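3. Study area and methods

3.1 The four settlements

The study was carried out in four small settlements which share one water supply company but differ in the age of their buildings and in the way people use water at home. Stornside is the oldest of them, with stone houses along the river and many kitchens that were last renewed two generations ago. Fidon and Jarnosby were built mainly for workers of the former paper mill, and most of the dwellings there are flats of two or three rooms. Tuhumury is the newest one. It lies on the higher ground to the east, and the pressure in the pipes there is lower than in the other three, especially in the evening hours when everybody cooks and washes at the same time.

We selected these settlements for two reasons. First, the company reads the meters in all of them with the same method, so the consumption figures can be compared without correction. Second, the tap water is hard in all four, and the earlier household survey had shown that complaints about lime were more frequent than complaints about taste, smell or price together. We wanted to understand how this hardness enters the daily habits of people: what they buy, what they clean, what they throw away and what they stop doing altogether.

The hardness itself is not the subject of the paper. It is well described in the reports of the company and it changes little during the year. What is less described is the work that hard water makes in a home, and who does this work. In the literature on domestic labour, descaling a kettle or wiping a tap is usually counted under "cleaning" and disappears there. In the literature on water quality, it is treated as a matter of cost, for example the shorter life of a boiler. We believe that something is lost between these two views.

3.2 The household questionnaire

The questionnaire was sent by post to every address in the four settlements that had a private meter. We received 707 completed forms. Of these, 542 contained answers to all the sections and were used for the main analysis; the remaining forms were used only for single questions where the answer was clear. The form had four pages and could be filled in by any adult member of the household. We asked this person to write down whether he or she was the one who usually cleaned the kitchen, because the first test of the form had shown that the answers differ very much on this point.

The first part of the form concerned the dwelling: number of rooms, number of persons, source of hot water, age of the kitchen. The second part concerned objects that come into contact with water every day. For each object the respondent marked how often it was cleaned of lime, with what product, and whether it had been replaced in the last year. The third part was about drinking. We asked if the household drinks tap water, boiled tap water, filtered water or bottled water, and if this is the same for children, guests and older relatives. The last part was left open, with ten empty lines and the heading "Anything else about water in your home".

The open part gave us more material than we had expected. Many respondents used all the lines and continued on the back of the sheet. A large part of these comments did not speak about the boiler or the washing machine at all, but about the table: glasses that become cloudy, white cups which show a brown line after tea, a serving bowl from a wedding that is no longer put out when guests come. For this reason we added tableware as a separate category when we coded the answers, although it had not been planned in the first design.

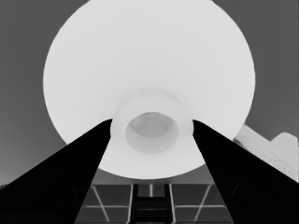

The coding was done by two of the authors independently. Each comment could receive more than one code. When we disagreed, we read the comment aloud together and tried to decide what the person wanted to complain about, and not only which objects were named. This took more time than a purely mechanical coding would have taken, but it helped us to separate two groups that look similar on paper. In the first group people describe lime as dirt, something that comes back and must be removed. In the second group they describe it as damage, something that has happened to the object and cannot be reversed. A cloudy glass may belong to either group. One respondent from Jarnosby wrote that her glasses "need vinegar", another from the same street wrote that hers "are finished".

We kept the words of the respondents as far as possible. Spelling mistakes were corrected silently. Comments in other languages were translated by Quyên Đoàn, who also checked the translated passages against the coding scheme, as some expressions for "hard" and "heavy" water have no direct match in English.

3.3 Home visits

After the forms had been coded, we visited nine households. They were selected from the respondents who had given a telephone number and had agreed to be contacted. We tried to include at least two households from each settlement and to have a mixture of family sizes. The visits were conducted by Fatima Pretorius and lasted between one and two hours. Most of them took place in the afternoon, at the kitchen table, and all but one began with tea.

The visits followed a loose order. At first the host was asked to talk about an ordinary day from the point of view of water: who gets up first, who fills the kettle, when the dishes are washed and by whom. After this the host was asked to show where the cleaning products are kept and to explain what each of them is for. Finally we asked about objects that are not used any more, or that are used only on special days. This last question was added after the second visit, when the host opened a cupboard without being asked and spent half an hour on its contents. We regret that the question was missing in the first two visits, and for these households the information on stored objects is therefore poorer.

Notes were written by hand during the visit and typed on the same evening. We decided not to use sound recording. In the test visits the recorder made people speak more formally, and they returned several times to the price of water, as if the company was listening. Without the recorder the conversation moved more easily to small matters - the cloth that is kept only for taps, the neighbour who uses lemon peel, the quarrel about who left water standing in the kettle overnight.

3.4 Estimating the time spent on lime

One aim of the study was to give an estimate of the time that a household spends on lime in a normal week. This is difficult for two reasons. The work is divided into very small pieces, often less than a minute each, and it is mixed with other work. A person who dries the glasses immediately after washing does it partly to avoid spots and partly because there is no space to leave them. We could not find a satisfactory way to divide such a minute between its two purposes.

We therefore asked the visited households to keep a simple diary for seven days. Every time somebody did something "because of the lime", a mark was made on a sheet fixed to the refrigerator, together with the first letter of the name. No duration was written. In a second step we agreed with each household on a usual duration for each type of task, and multiplied. The method is rough and depends strongly on what people recognise as being done because of the lime. In two homes the adult sons made no mark during the whole week, and their mothers were not sure if this meant that they had done nothing or that they had not seen the sheet.

The diaries should not be compared with the time-use surveys in which every activity of the day is entered. Our sheets contain one type of work only, and the attention given to it during the week was certainly higher than normal. One host told us that she had begun to clean the shower head more often, as she was ashamed of an empty line on the sheet. We have left her diary in the material but we mark it separately in the tables.

3.5 Limits of the material

The material has several limits which must be kept in mind when reading the next sections. Households without a private meter could not be reached, and this excludes most of the rented rooms in Fidon. The persons who returned the form are older than the average inhabitant. The people who agreed to a visit had, on the whole, much to say about water, and it would be wrong to see them as typical of their settlement.

There is also a question of season. The forms were filled in during July, when windows are open, the boiler works less and several families in Tuhumury spend the week at relatives' houses. Lime in heating equipment was probably reported less often than it would be in winter. For kettles, cups and glasses we do not expect a large effect, although cold drinks are more common in summer and a transparent glass shows its spots more than a tea cup does.

Finally, the division between dirt and damage was made by us and not by the respondents. In the visits we described it to the hosts and asked for their opinion. Most of them accepted it, but two said that for them there was a third state: an object that could still be cleaned, if somebody had the strength for it. We did not change the coding after this remark. We return to it in Section 5, where the stored objects are discussed.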